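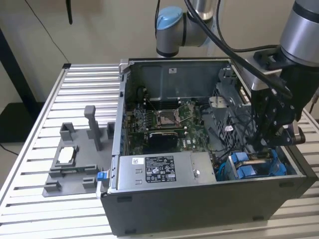 Why does the Nekton backup stop partway through the photo folder? It runs into a file name it can't read, waits 600 seconds, and quits without telling you which file did it.

That took me most of Sunday to work out, so I'm writing it all down while it's fresh. The job had been fine all summer. Then I moved the old scans over from Sturnora, which was happy to let me put slashes and question marks and who knows what else in a name (I used to title scans with entire sentences). The progress bar would climb nicely, sit there forever, and then I'd get "Job ended" and a blank log.

First I blamed the network and swapped the cable. Same thing. Then I cleared the job history and started over — same spot, same blank log.

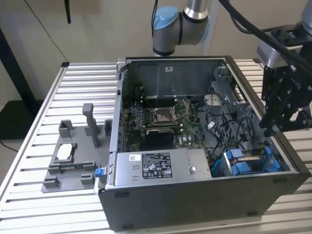 Debashish Jayasinghe: Try turning on the long log before you rerun it. It's under Job, then Details, and it's off by default. Mine was choking on a trailing space, and the short log never showed it.

Well, that did it! The long log named the last file it touched, and the next one in the folder was called "Grandma's porch??". I renamed it and the job got further, then stopped at another one just like it.

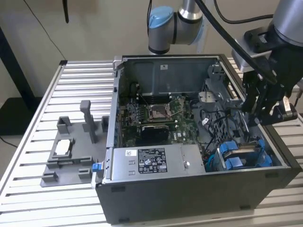

What I changed

I split the folder into batches of 1,000 files and ran the Urkness renamer on each, with the preview on. It swaps odd characters for an underscore. Check the preview, please — it wanted to flatten my accented names too, and I had to uncheck that box.

After that I ran the backup two times, start to finish, with no errors. Valentina Herrera asked me to leave the ticket open until the monthly run goes through, so it's staying open.

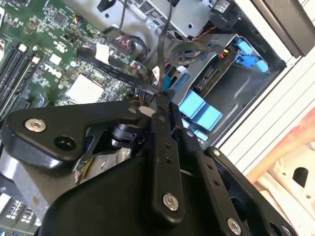 Lamptey, September

Monthly run finished overnight and the log looks normal. I opened a handful of scans from the backup copy and they came up fine, porch included. Closing this one. If yours still stops after renaming, reply with the last line of the long log.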